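Jerkholm revises fixing rules for rental storage furniture

The housing office in Jerkholm has changed its technical requirements for freestanding storage furniture in furnished rentals. The revised rules take effect in September and apply to new tenancies first. Existing tenancies follow at the next scheduled inspection.

Under the old text, wall anchoring was required only for wardrobes and chests of drawers. Open shelving was left to the landlord's judgment. The revised text brings open units into the same category and sets one test for all of them: the unit must stay upright when a 20 kg load is hung from the front edge of any shelf, with the remaining shelves bare.

The office said the bare-shelf condition was added after a review of tip-over reports from the Dikside district. Several of the units involved had passed earlier checks with books or boxes on the lowest level, which moved the center of gravity down and back.
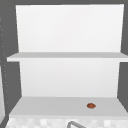 An open white shelving unit with upper and lower compartments. Computer rendering.

Landlords may use either a steel bracket or a strap, provided the fixing goes into a stud or solid masonry. Plasterboard anchors are accepted only as a second fixing. Adhesive pads are no longer accepted in any position. Where a wall can't be drilled - some of the older Pelkonen blocks have heating lines close to the surface - a floor-to-ceiling brace may be used after written approval.

Lerato Potgieter, who drafted the revision, said the office had tried to keep the check short enough to fit into an ordinary inspection. "The inspector hangs the weight, waits 3 minutes and measures the movement at the top," she said. "If the top moves forward more than 14 mm, the unit fails."

A failed unit must be fixed again or removed before the tenancy starts. The inspector records the type of fixing, the wall material and the measured movement on the inspection sheet, and the tenant receives a copy with the lease.

Units with a total height of less than 50 cm are exempt, as are shelves mounted directly on the wall, which are covered by a separate section on brackets.

Brornotik, which manages furnished apartments in the district, said it had started replacing straps in its own buildings and expected the work to continue through the winter. The company asked for a longer transition period during the consultation. The office did not grant one, but agreed that units already fitted with two steel brackets need no further work before their next inspection.

The full text and the inspection sheet are available at the housing office counter.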